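Skewers out on the table: how do you all store yours?
Last updated: Friday, 9:14 pm

wandeno_kitchen
OK so I finally did it! I dumped every wooden stick I own onto the kitchen table and I'm sorting them tonight. Kebab skewers, dowels from craft stuff, the short ones for caramel apples (I had forgotten I even had those). I bought a pack of 100 back in April and then another pack of 100, and they've been rolling around the back of a drawer ever since.

My plan is one container for all of them, standing up, pointed ends down so I don't stab myself reaching in. I put the flowered cloth on the table first and it's been great, they don't roll off onto the floor nearly as much.
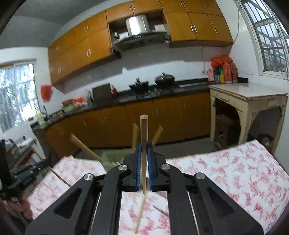

The question is whether I should split them by length or by thickness. I started with length, got bored, switched to thickness, and now I have a bit of both and no system at all. Help!

Thaler617
Length, all the way. When you're making kebabs you need them to match or the turning is a pain. Thickness I can feel with my fingers anyway.

Adoración Olmedo
I have to disagree with Thaler, sorry! Thick ones hold meat, thin ones hold fruit and cheese. A long thin skewer under a chunk of pork just bends. I keep mine in 3 jars and I love it, it takes me two seconds to grab the right kind.

cundeck
Points DOWN? Then you can't tell which ones are skewers and which are plain dowels. I do points up in a tall jar on a high shelf.

Thaler617
No way, not with kids in the house. Points down.

cundeck
Fair, mine are grown. Still can't tell them apart your way though.

wandeno_kitchen
Adoración, the jars idea is so good, I'm stealing it. Points are staying down, I've been poked enough! Does anybody soak theirs ahead and freeze them? My sister swears by it.

Adoración Olmedo
Yes!! Soak an hour, drain, freezer bag. I did a whole batch before our last cookout and went straight from freezer to grill.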